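Home | Talks | Papers | Events | Contact

Revenue recognition and the warranty claim: speaker notes
Anayeli Ventura
Print this page | E-mail this page
Shares 61 | Comments 2

SLIDE 1. Scope
Civil claims by a buyer over overstated sales in an acquired software company. Criminal exposure is out of scope. Araceli Montes covers disclosure and experts after the break. Hold questions on privilege for her.

SLIDE 2. Working facts
Gallegos sells licensing software, mostly through resellers. Midbridge buys all the shares. Eight months after completion the new finance team finds licences booked as sold in January that the reseller, Cudgate, had not placed with any end customer. Purchase price was set on a multiple of the prior year's revenue.

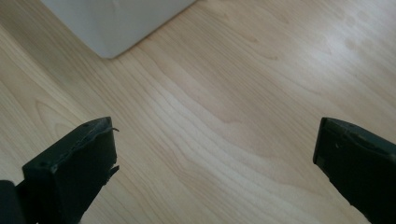 Light timber floor, white object at upper left.

SLIDE 3. When is a reseller sale a sale?
Start with the contract, then the conduct. Ask who carried the risk if no end customer appeared. Look for side letters, extended payment terms and purchases by the vendor from the same reseller in the same quarter. Reciprocal purchases need their own valuation evidence. A signed order dated before period end proves the date on the order – it does not prove transfer of control.
(Pause. Someone usually raises channel stuffing. Defer to slide 6.)

SLIDE 4. Hardware sold as software
Gallegos also resold servers at a loss and reported them within licence revenue. Total revenue is unaffected. The mix is affected, and so is the growth rate the buyer modelled. Check whether the accounts warranty reaches segment descriptions or only the totals. Many do not reach them. 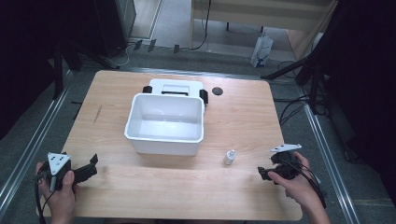

The same drafting point arises with hosted arrangements. If a customer moves from a monthly hosting fee to an up-front licence, future income is brought forward. Compare the two contracts line by line and ask what the customer received on day one that it did not already have.

SLIDE 5. Reliance and knowledge
Deceit: the representation must have been made knowingly or recklessly, and must have induced the purchase. Warranty: breach is enough, subject to the knowledge clause and the cap. Plead both where the evidence allows, and keep the particulars separate. Buyer's diligence reports will be put to every witness. Read them first.

SLIDE 6. Quantum
Price paid less true value at completion. Integration failures after completion are the defendant's best ground. Zullora, the second bidder, is useful here: its withdrawn offer is some evidence of market value, with the usual objections as to weight.
Run the model twice, once with the disputed reseller sales removed and once with them moved to the later period. The gap between the two is normally where settlement talks begin.

SLIDE 7. Handover to Araceli
Leave the working facts on screen.

Print this page | E-mail this page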